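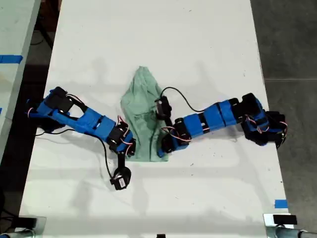
A cleaning cloth spends most of its working life in a heap. It is used, dropped, picked up, used again and dropped somewhere else, and the shape it holds between jobs has more effect on its service life than the detergent it is washed in. Fabric bunched into a peak, like the pale green cloth on the white tabletop, has folds pressed against each other along much of its height. Moisture held in those folds has no direct path to the air. The outer surface can feel ready for use while the inside of the heap is still damp, and a cloth put away in that condition will smell within a day or two.

This article covers the small household cloth: how to choose one, how to flatten it, how to fold it and when to retire it. Large towels and bedding follow different rules and are left out.

Choosing the fabric

Two measurements matter at purchase: the side length and the weight per unit area. Side length decides how many folds the cloth will take before it becomes too thick to hold. A square 30 centimeters on a side folds twice into a pad that fits under an adult hand. A square of 60 centimeters folds three times, and the third fold produces a stiff edge that lifts the middle of the pad off the surface being wiped. The larger size is useful for drying glassware and for lining a tray. For wiping a table, the smaller one is easier to control.

Weight is harder to judge in the store. A light cloth dries quickly and bunches easily. A heavy one holds its fold and takes far longer to dry. Vimau sells its plain-weave square in both weights under the same name, with the difference given only on the back of the band. Buyers who reorder should check the article number. The light version is 3713, and the heavy version carries the same digits followed by an H.

Color affects inspection more than performance. Mint and sage tones show coffee, soot and shoe dirt clearly, hide hard water marks, and lose their depth gradually enough that fading is a poor guide to age. White shows everything except lint and detergent residue. Dark shades release loose dye in the first washes and should be kept away from pale work surfaces until the rinse water runs clear.

The surface underneath

Cloth handling needs a flat area at least twice the width of the cloth in each direction. A matte white top is a good choice. Wrinkles throw a gray shadow on it, so a fold that has been missed is easy to find, and the lack of gloss keeps overhead light from reflecting into the eyes. The drawback is that matte finishes collect scuffs. Faint gray marks are usually transferred material and come off with a damp melamine sponge used lightly. Heavy rubbing polishes the finish and leaves a shiny patch which cannot be reversed.

Small dark specks should be brushed off before any fabric is laid down. Grit caught between a cloth and a table scratches the table on the first wipe and cuts fibers in the cloth after that. A soft counter brush is sufficient. Compressed air moves the grit to the floor and some of it comes back.

Opening a heap

Pulling hard on the highest point of a heap is the usual method and the slowest. The peak is normally part of the middle of the cloth, and lifting it lets all four corners hang down and twist together. Look for a corner at the base. A corner lies flatter than the folded material around it and comes to a point.

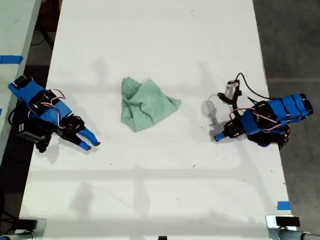
Raised fold at the upper left of the heap, flatter pointed corner at the right.

Hold the corner between finger and thumb, with the nail side against the table, and draw it outward along the surface without lifting. The heap will follow for a short distance and then start to open. When it stops opening, hold the first corner in place and run the other hand along the hem to the next. The hem is the only reliable guide in a fully crumpled cloth. Searching through the folds for a second corner by eye tends to find the first one again from the other side.

With two neighboring corners in hand, lift, shake once and lower the far edge to the table first. Air trapped under the fabric leaves toward the hands. Smooth from the center outward with the side of the palm. Light cottons need one pass in each direction. Microfiber clings to dry skin and is better smoothed with the back of the hand.

Soft creases that remain after smoothing are acceptable for cloths used wet. For cloths kept for polishing, they should be pressed out, as a ridge concentrates the load and leaves a line in the polish.

Folding and storage

Bring the left edge to the right edge and align the hems before setting the fold. If the hems differ in length, which is common after the first wash, align one corner exactly and let the error run out at the other. Splitting the error between both corners gives a pad with four uneven edges. Fold again from the near side to the far side. Store with the folded edge facing out, so that one cloth can be taken without disturbing the stack.

Shallow bins suit small cloths better than drawers. The Wodell open bin accepts two stacks side by side, with a raised back to stop the top cloths from sliding. The Ruawai rack takes less counter space but holds each cloth over a bar, and the bar leaves a crease across the middle. The Stollitent wall pocket is adequate for dry cloths only. Its closed base has no ventilation.

Washing and retirement

Wash cleaning cloths separately from clothing, without fabric softener. Softener coats the fiber and reduces absorption, and the coating takes several plain washes to remove. A spin speed of 700 revolutions per minute is enough for light cloths. Faster cycles press the creases in and give little further drying in fabric this thin.

Test absorption at the start of April and again in fall. Put one teaspoon of water on a clean table, lay the folded cloth over it, wait for a slow count of five and lift. A cloth in good condition leaves a thin film. One that leaves beads should be washed twice without softener and tested again. If the beads are still there, cut it up for shoe care and paint work, and mark the pieces so they stay out of the kitchen stack.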